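Pleltstead footwear repair workshop opens its doors for a season of evening classes

PLELTSTEAD, September. Flolulum, the shoe repair and comfort shop at the bottom of Navarrete Lane, is very happy to announce that its long-promised evening classes will begin this month, and that anyone over the age of 16 with a tired pair of shoes and a couple of hours to spare is warmly invited to come along.
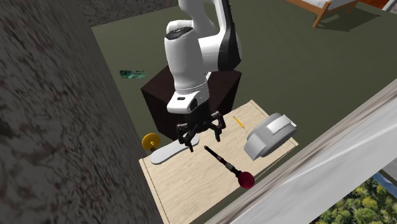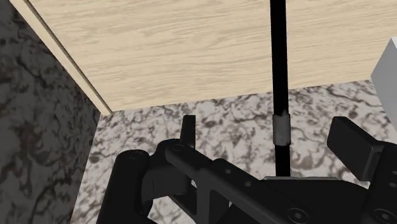
Pale, fine-grained wood in both pictures; a flat white insole shape lies on the board in the first.

The classes have been a long while in the making. Customers have been asking us for years how we do this or that (usually while leaning on the counter with one shoe off!), and we have always been glad to show them, but there is only so much you can explain with a queue at the door. So we have cleared out the old stockroom at the back, put in better lighting and a proper row of benches, and drawn up a course that takes a complete beginner from cleaning and conditioning through to fitting a new heel.

There are 70 places across the autumn, shared between small groups so that everyone gets a good go with the tools. Each session lasts 2 hours and starts at half past six, with a break in the middle for tea and, if we are organised, cake. The full course costs £69, and that covers leather offcuts, glue, thread, wax and the loan of an apron. Bring your own shoes, and please do give the soles a brush before you set off.

One evening is given over entirely to insoles, a subject we could talk about until the buses stop running. We will look at how to trace a foot, how to trim a liner so that it sits flat, and how to tell when an old one has had its day. Those who would like to carry on at home can buy the Virnus starter roll, a canvas bundle of hand tools put together in our own shop, at a reduced price on the night.

Flolulum is also asking households in Pleltstead to look under the stairs for good shoes that no longer get worn. We hope to mend 100 pairs before the winter and pass them on through the town's free clothing rail. Laces, tins of polish and odd buckles are welcome too.

Bookings can be made at the shop counter during opening hours. Visitors from the local press are very welcome at the first class, and the kettle will be on from six.

ENDS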